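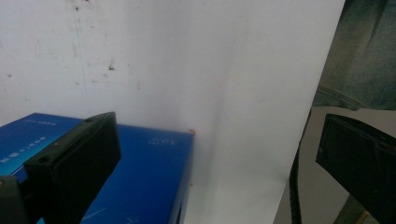
Cuevas, 20 April 2020

Bileo has stopped adding new patients to its study of Korton, a tablet for people with a rare disease of the small blood vessels in the kidney. The company told the study hospitals about the decision in a letter, and a short version was put on its website the same evening. Patients who already take the tablet can continue.

The pause is not caused by a safety problem, the company says. The hospitals that take part in the study need their nurses and their laboratory time for other work during the epidemic, and several of them had already closed their outpatient rooms in March. A new patient in this study must come to the hospital five times in the first weeks, for blood tests and for a long examination of the kidneys. Under the present conditions these visits can not be promised.

For patients who are already in the study, the rules have changed in a few points. The tablets will be sent to the home by courier, in a package that is enough for four weeks. The study doctor will call by telephone on the day when the visit was planned, and will ask the same questions as in the clinic. Blood can be taken by a local practice, if the practice agrees and if the sample can reach the laboratory in time. The kidney examination is moved to a later date, and a missed examination will not be a reason to remove a patient from the study.

The ethics board in Cuevas, where the study is coordinated, approved these changes under its fast procedure. It asked for one addition: every patient must receive a letter in simple language, which says what is different now and which number to call at night. Bileo has agreed to send it before the next package of tablets goes out.

Korton is in phase 2, the stage where a treatment is given to a limited group of patients to see if it has an effect and which dose is the best one. The study compares two doses with a placebo. Neither the patients nor the doctors know who receives what, and this stays so during the pause. The first results were expected before the end of the year. Bileo now says only that they will come later, and it did not want to name a new date.

What the missing examinations will mean for the results is an open question. The main measure of the study is the change in kidney function after one year, and this can be read from the blood samples. The second measure needs the examination in the hospital, and here there will be gaps. The company says its statisticians are writing an additional plan for how to treat these gaps, and that the plan will be finished before anybody looks at the data — a point which the ethics board had also raised.

The Parkari patient association, which helped to find patients for the study, wrote to its members that it understands the decision but finds it a hard one. According to the association, 15 of its members had finished the first interview and were waiting for a place. They stay on the list and do not need to apply again, but some of the blood tests will have to be repeated, as they are valid for a limited time only. The association also asks members not to stop or change any other medicine on their own while they wait.

Bileo will review the situation every month together with the hospitals. Each hospital can start again separately when its outpatient rooms are open and the laboratory confirms that it has capacity. Patients with questions should call their study doctor first. Those who are on the waiting list can write to the association, which forwards the questions to the company and publishes the answers on its news page.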